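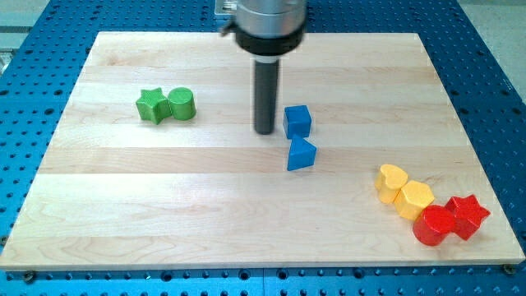 WULLAVLEY -- The Rosis pushing cell, a robot arm whose entire professional life consists of nudging blocks across a board with a stick, will go onto a published maintenance schedule starting in March, its operators announced. The schedule runs to six pages. The stick has its own page.

The move follows a winter in which the cell lost more working hours to small mechanical complaints than to anything that could be called research. According to the cell's logbook, the worst of them was a rod that had crept a hair out of line in its collar. It took 20 days to find. In that time the software was rewritten twice and the rod was not looked at once.

"We had very sophisticated theories," said Tala Awad, who runs the cell at Wullavley. "We had a theory about the lighting. Then somebody put a square against the rod, and we all went and had lunch."

Under the new schedule, the square comes out first. Each morning, before the arm is enabled, the operator checks that the rod stands true to the board, snugs the collar screws in a cross pattern, and wipes the tip with a dry cloth. The arm is then lowered at reduced speed to a set gap over the bare wood, and the gap is measured with a feeler gauge at the four corners and the middle. If any two readings disagree by more than the sheet allows, the board gets leveled before anyone is permitted to blame the controller.

The board has been promoted from furniture to component. It is wood, it is bolted to a perforated metal table, and like all wood it has opinions about the weather. Operators will now check the bolts every 10 shifts and log the torque. The earlier practice of leaning on a corner to see if it rocked has been retired with thanks.

Blocks will be inspected too. The current set comes in four colors and an assortment of shapes, and it is the stars that cause the most paperwork, their points being the first thing to wear. A star with rounded points slides differently from a sharp one, and the arm, which learned on sharp ones, takes this personally. Worn blocks go in a drawer marked for demonstrations, where visitors have so far failed to notice.

The full procedure, known internally as Sheet 1102 for reasons the filing system has declined to share, also covers:

- swapping the rod, including which way up it goes
- re-teaching the home position after any contact harder than a nudge
- cleaning the board (dry cloth only -- the polish incident is described in an appendix)
- what to write in the log, with "seems fine" struck from the list of accepted entries

Spare rods and collars will be supplied by Gritavberg, which has agreed to ship them in matched pairs. The cell's sister installation in Cáceres will adopt the same sheet a month later, once it has been translated and once the Cáceres crew has finished its list of objections, now in a second draft.

"It's a stick and a plank," Awad said. "I've worked on machines with far more parts that needed far less attention. But when the stick is crooked, every number we collect that day is crooked, and it looks perfectly reasonable on a graph."

The morning check is expected to be finished by 9 a.m., ahead of the first run. Laboratories operating similar cells may request a copy of Sheet 1102 from the Rosis office at Wullavley. The appendix on polish is available separately.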